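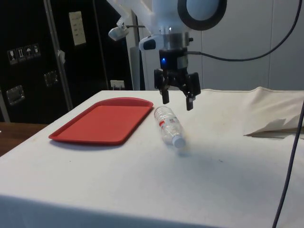
Store diary: December, after closing

Home | Diary | Orders | Contact
Search this site Go
Print this page | E-mail this to a friend

Opened at nine. Slow until lunch, then steady. The parking lot behind the hardware store was full by two, and a few of those people walked over to our side of Main Street. Most of them wanted wrapping paper, which I don't carry.

Hélder Garcia came by with the petition. He has 930 names against the Foludeo warehouse store and wants 1,000 before the council meets again. I signed the first week. I let him leave a clipboard by the register, and four more people signed before I locked up.

I read the plan the council posted. It shows parking for 800 cars and a new turn lane the town would pay for. I could not find anything in it on what happens to the old grocery building, empty now for three years. I wrote that down as a question for Arnaldo Moreira, who has our ward and does return calls.

Amparo thinks I worry too much. Her bakery sells what Foludeo doesn't, or doesn't sell well, and she may be right about bread. Books are different. They will have the ten bestsellers at the door for less than I pay for them. I make the rent on those ten books from now until New Year's – the poetry shelf has never paid for itself.

The second box from Pumlow arrived with the wrong calendars. Called, waited, got a return number. They say the right ones will ship tomorrow.

Sold two copies of the book on chain stores I put in the window last week. One went to a man who told me he was driving out to the mall next. I gave him a bookmark anyway.

Took in $400 by six, a little under the same day last year. Swept, put the deposit in the bag, turned the heat down. Need to order register tape and call the landlord about the lease – he wants an answer on five years and I would like to sign for two.

Previous entry | Next entry | Back to top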